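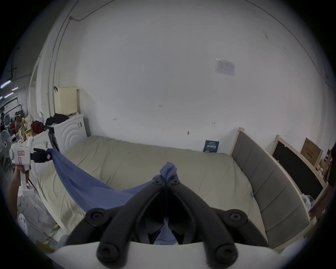

The blue cloth over the bed, sagging in the middle as usual

Folding a big thin cloth on a bed without it going wonky?

blanketstitch_78
Posted May 26, 2021

Hi all, hoping someone can help with this because it's driving me up the wall. I've got a thin blue cloth that I use as a dust cover, 178 cm on its longest side, and I'm trying to fold it into a decent flat rectangle so it'll go on the shelf. There isn't a table big enough in the flat so I do it on the bed. The bed has a fitted sheet on it and the mattress is soft, and one side has the headboard along it, so I can't get round there.

I pick up two corners, bring them together, lay it down, and every time I end up with a long pointy bit sticking out of one side. Then I fold it again and the pointy bit gets worse! By the third fold it looks like a samosa. I've tried going faster, I've tried going slower, I've tried swearing. 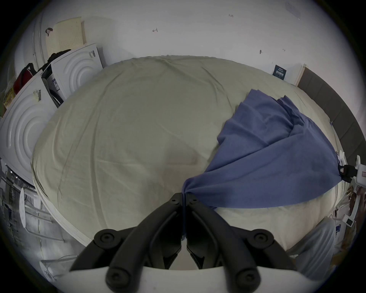

Corner pinched, and all the creases fanning out from it

The creases always seem to start at the corner I'm holding. Is that me gathering up too much of it, or is the fabric just too thin to behave? I did look at one of those Olard folding boards but it's made for shirts and the thing would vanish under this. Also, does it matter that the sheet underneath is wrinkly? I've got 6 of these covers to get through before we move in June, so any shortcut welcome.

marrowfat
I do tablecloths for a hall (we get ours from Khoury, they're thin too) and I'd say you're picking it up too soon. Leave it lying on the bed. Put it down as flat as you can and smooth it from the middle outwards with your forearm, right up to the hems, before you even think about folding. Then take hold of one corner by the very tip, just the hem, and walk it over to its partner. Put it down, hold it there, then do the other one. If you lift both ends into the air together the middle droops, and whatever droops lands crooked.

And yes, if you've got a fistful of fabric in your fingers you'll get a fan of creases coming off it. Less cloth in your grip, fewer creases. Mine still aren't perfect but they stack.

One other thing, check it's square to start with! I had one that I fought with for months and one side was 10 cm longer than the other. With a wonky one, match up the edges on the folded side and let the spare bit stick out at the far end, then tuck it inside on the last fold.

tinpot_teacup
just roll it. life's too short. rolled cloths fit on a shelf fine and you don't get fold lines either

Nornance Nell
I don't agree about rolling, they unroll themselves and fall on your head. But marrowfat is right about smoothing first. I'd add that you should sort the sheet out too. Pull it tight towards the foot of the bed and tuck it well under, or the cloth just follows the lumps. A light mist from a spray bottle helps with really thin stuff (I use an old Statero one, any will do).

Work from the side you can reach, too. I fold towards me always, so I'm never leaning over the headboard.

blanketstitch_78
Thank you all! I've had a proper look at the sheet and I see what you mean about lumps.

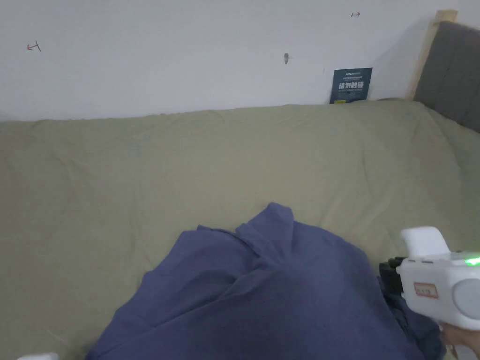 The sheet by the wall and headboard, wrinkles along the back edge

Along the back by the wall is the worst of it, and it rides up a bit near the headboard as well. I'd been blaming the cloth. I'll pull that tight tonight and try the tip-of-the-corner thing on the first cover. If it's still a samosa I'm going with tinpot_teacup and rolling the lot.

marrowfat
Let us know how you get on. And measure the sides first!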